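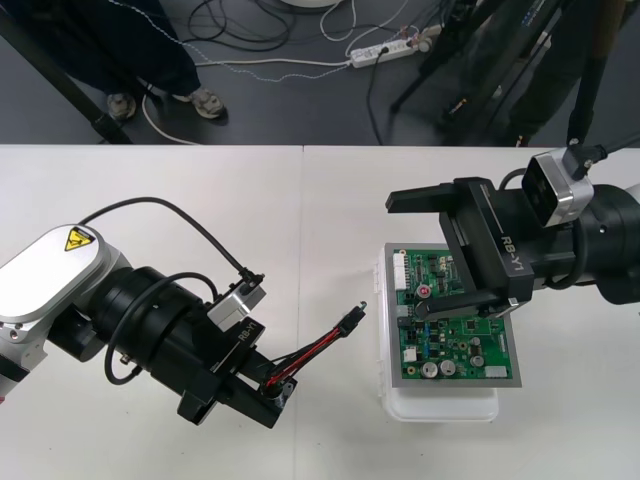 Board harnesses, a thread, quick because I have to be out the door in a bit. Been meaning to write this up since December. People keep asking me why I fuss over the wiring on a board when the board is the expensive part. Well. Look at the white headers all along the left edge and then at the little black plug on the end of the red and black wires. One plug, a whole row of places that might look right to a tired person. So that's where my time goes.

First thing. Sort the wires before the board comes out of its bag. I did it the other way for years and always ended up holding a board in one hand and untangling with the other. Dumb. Lay it all out, then get the board.

Second thing, label both ends. BOTH. Parvathi Subramaniam taught me this when I started at Aseck and I ignored her for 3 months. Then I spent a whole afternoon tracing a pair that I'd labled at one end only. She didn't say anything. She just put the tape roll on my desk.
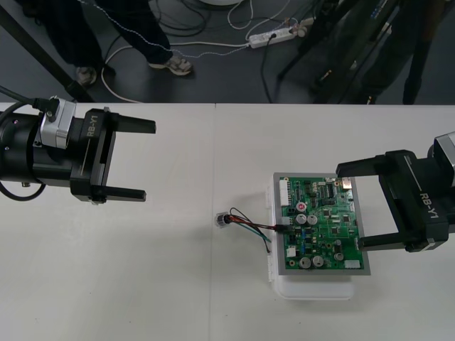 Trays next. Cheap translucent plastic, the kind you'd put leftovers in, and I will defend them forever. You want the board off the table so nothing underneath rubs and you can turn the whole lot without grabbing the parts. This one's in a gray frame on top of the tray and the tray sticks out past the bottom edge, good spot to nudge it from. Keep your fingers off the capacitors. They look like handles. They are not handles

Someone's asking which trays. No idea, sorry, whatever the Flurnar shop had by the register. Flat bottom, a bit of a rim. Done.

Ok wires. Color is a hint and that's all it is. I've had a Kamath harness where black was signal and white was ground and I'm still mad about it. Read the sheet. If there's no sheet, meter it. If there's no meter, go home.

Also don't pull by the wire. Pull by the plug body. Yes even when it's stuck. Especially when it's stuck

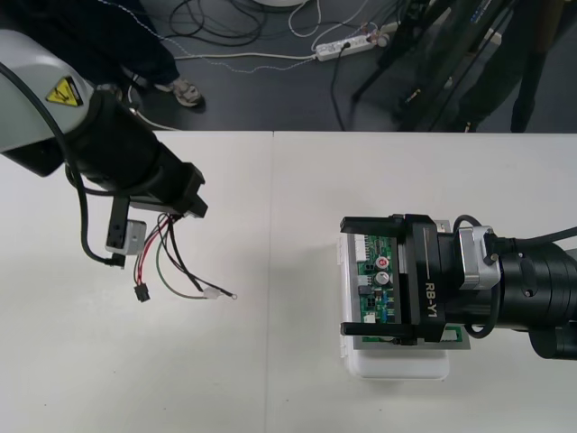 Loose ends want to go everywhere, so I fan them out first and deal with the longest one last. Ring terminals off to the side, plugs toward me. Takes a minute. Saves you finding a ring terminal jammed under the board later, which I have done, and it cost me a $200 replacement and a very quiet lunch.

Ingvar Egilsson (hi Ingvar) says tie the bundle near the plug before you do anything. I say tie it last or you'll be cutting ties all day. We've had this argument in 5 different kitchens. He's wrong but his boards look nicer than mine, so

Strain relief!! Forgot. Leave slack at the plug. If the wire is straight as a ruler when it's seated it's too short, and it'll work loose when somebody moves the box. Little lazy curve, thats what you want.

Panel sockets are a seperate headache. The flange goes on one way, the wires come out the back another way, and you have to get the rotation right before the screws go in. Check the key notch. Check it again with the plug you're really going to use. I did a batch for Adel with the notch upside down and had to redo every one of them.

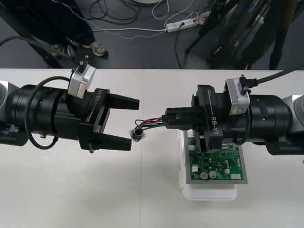
Round black socket on its square silver flange, wires bundled behind it, board on the tray below.

Ok gotta run. Replies open, will do crimping another day if people want it. Bring your own opinions about ratchet crimpers, I have plenty

Oh and tug test every single one. Gentle. Then plug it in.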